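Cahier manip - collecte égouttoir / table
2/4/25

Repris la collecte ce matin, poste 2. Objectif du jour : 85 épisodes propres pour le lot Pernon, tâche « vaisselle ». On en a 52 de gardés ce soir, donc pas fini. Détail plus bas.

Démarrage pénible. Le script d'enregistrement plantait au bout de 800 pas, tampon plein, épisode perdu à chaque fois. Callum Rowbotham avait déjà eu le coup en décembre sur l'autre poste, il avait laissé un correctif dans la branche skerum mais jamais fusionné. Fusionné maintenant. Plus de plantage depuis, à surveiller quand même, le disque se remplit vite.

Calibration caméra poignet refaite avant de commencer. Ancienne gardée dans le dossier calib_old, ne pas l'effacer tant que le lot précédent n'est pas reconverti !!

Consigne télé-op pour aujourd'hui :
- départ toujours pince ouverte, en retrait
- approche lente sur les dix derniers cm
- pas de reprise en cours d'épisode, si raté on marque raté et on passe
- main de l'opérateur hors champ entre « start » et « stop »

Le dernier point n'est pas respecté partout. On remet les objets en place alors que l'enregistrement tourne encore, réflexe. J'ai trouvé 31 épisodes avec un bout de bras dedans, soit au début soit à la fin. Pas tous à jeter : si c'est avant le premier mouvement du bras on coupe, sinon poubelle. Fait la moitié du tri, le reste demain. Faudrait un bip au start, ou une LED, n'importe quoi de visible.

Flou : plusieurs séquences illisibles quand le bras pivote vite. J'ai baissé l'exposition d'un cran, c'est mieux mais ça devient sombre côté table. A voir si le filtre Dadurano sait les repérer tout seul, pour l'instant il laisse passer trop de choses. Seuil à revoir, il est réglé pour des images bien plus contrastées que les nôtres. Question ouverte : est-ce qu'on garde un peu de flou exprès ? La politique en verra de toute façon à l'exécution. Callum dit oui, moi bof. On pourait entraîner les deux versions et comparer, c'est une nuit de GPU chaque.

Assiettes : la prise par le bord marche tant que la première de la pile est bien séparée de la suivante. Si elles se touchent la pince en prend deux. Noté comme raté mais en fait ce serait interessant d'avoir une étiquette à part (« double prise »). Ajouté un champ dans le json, à remplir à la main pour l'instant.

L'ombre de la pince sur le bois m'embête aussi. Elle tombe pile dans la zone de prise. Le modèle d'avant s'en servait peut-être comme repère de hauteur, ce qui expliquerait les plongeons bizarres quand on avait changé la lampe. Pas prouvé. Faire une série avec la lampe déplacée, même disposition sinon.

Divers :
- câble USB poignet a du jeu, scotché, à remplacer
- vis doigt droit resserrée
- version annotation Ñahui mise à jour, les raccourcis clavier ont changé (R = raté, plus X)
- penser à noter l'opérateur dans les métadonnées, vide sur toute la matinée

Deux vues caméra poignet :
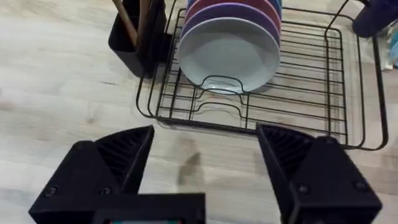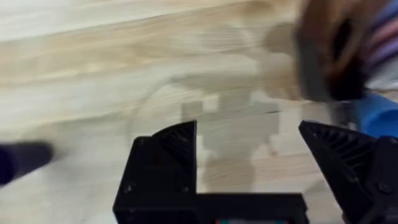
Première vue : égouttoir et pile d'assiettes. Seconde : bras qui entre en haut à droite, gros flou de bougé.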